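How to Descale an Electric Kettle and Keep the Scale From Coming Back

By Sieglinde Hinrichs
Updated 28th December

Our water on the Fluvutside end of town is hard, and a kettle that gets used every morning will show a white crust on the bottom within a few weeks. The crust is mostly calcium carbonate. It won't hurt you to drink it, but it slows the boil, makes noise, and leaves flakes in the cup. It comes off with a mild acid and a little patience.

These steps are for ordinary electric kettles with a stainless steel or glass inside. If yours has a coated or enameled interior, check the booklet before you put vinegar in it.

What you need

White vinegar, or food-grade citric acid powder
A measuring cup
A soft bottle brush or an old dish sponge
A cotton swab for the spout
A clean towel

Vinegar or citric acid

Both work. Vinegar is cheap and most kitchens have it, but the smell hangs around and you will need more rinses. Citric acid has no smell to speak of and works faster on thick scale. I buy it in the canning aisle. One bag lasts me most of a year, and I use the same bag for the coffee maker and the shower head.

Lemon juice also works on a light film. For anything thicker you would need so many lemons that it isn't worth doing.

Don't mix either one with bleach or with any cleaner that contains bleach. The fumes are dangerous.

Step 1. Unplug and empty

Unplug the base and let the kettle cool all the way. Pour out the old water and any loose flakes. If there is a mesh filter in the spout, pull it out and put it in a small bowl. On the Baumgart kettle I had for years, the filter slid straight up. On the Roner I have now it tips forward first and then lifts. Don't force it. The little plastic tabs snap easily and replacement filters are hard to find. 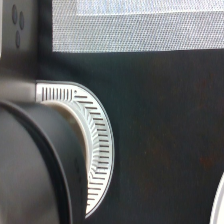 Wipe the outside with a damp cloth while you are at it. Keep water away from the socket underneath and never put the kettle or the base in the sink.

Step 2. Mix the solution

For vinegar, fill the kettle halfway with equal parts vinegar and water. For citric acid, use one tablespoon of powder to a quart of water. Either way, the liquid has to cover the scale. If you have a ring of crust higher up the wall, add more of the mix until it reaches the ring, but stay under the maximum line. Vinegar foams as it heats, so leave extra room if you are using it.

Step 3. Heat it

Plug the kettle back in and bring the citric acid mix to a boil, then switch it off. With vinegar I stop just short of the boil to keep it from foaming over. If your kettle has temperature settings, 80 degrees Celsius is plenty for vinegar. Some models will only go to 100, and with those you have to stand there and turn it off by hand.

Open a window.

Step 4. Let it sit

Leave it for 40 minutes. You will see fizzing at first, and then it slows down. Pour some of the hot liquid over the filter in the bowl so that it soaks at the same time. Put a note on the kettle if other people live in the house. My brother made tea with a kettle full of vinegar once and he still brings it up.

Step 5. Scrub lightly and empty

Unplug the kettle again. When the liquid has cooled enough to be safe, work the brush over the bottom and around the seam where the wall meets the floor. Most of the scale should wipe away. Don't use steel wool or a scouring pad. The scratches give new scale something to grab.

Use the cotton swab on the inside of the spout and under the rim of the lid. Pour everything down the drain and run the tap for a minute afterward.

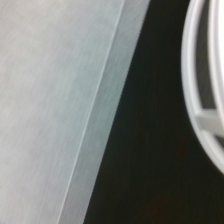
Smooth gray surface, close up.

Step 6. Rinse and boil plain water

Rinse three times with cold water. Then fill the kettle with plain water, boil it, and throw that water out. With vinegar, do this twice. Smell the inside. If you still notice vinegar, boil one more round with a teaspoon of baking soda in it, then rinse again.

Rinse the filter under the tap, rub it between your fingers, and put it back once it drips clean.

If some scale is left

Repeat the whole thing with a fresh batch. The old batch is mostly used up and won't do much the second time. For a very old kettle, let the second batch sit overnight, unplugged and with the lid open. I got a Goten kettle at a yard sale with a layer as thick as a coin, and it took three rounds. The last bits came off in one piece.

Brown or rainbow-colored spots on stainless steel are usually mineral stains. They often fade with citric acid. Real rust is different. If you find pitting or rough orange patches that come back after cleaning, replace the kettle.

How often to do it

With hard water, once a month. With soft water, every three or four months is fine. I do mine on the first weekend of the month, and the January one always takes longest after a holiday season of houseguests and hot drinks.

Slowing it down

Empty the kettle after the last use of the day. Water left standing overnight leaves more behind than water that was boiled and poured out. Leave the lid open for a while so the inside dries.

Boil only what you need. Topping up the same water over and over makes it harder each time.

A filter pitcher helps some, depending on the cartridge. Check that it says it reduces hardness, as plenty of them only deal with taste. Bottled water is an expensive way to fill a kettle, and some bottled water is harder than what comes out of the tap.

The same citric acid mix works in a stovetop kettle. Use medium heat and don't walk away from it. Keep it out of anything made of bare aluminum or cast iron.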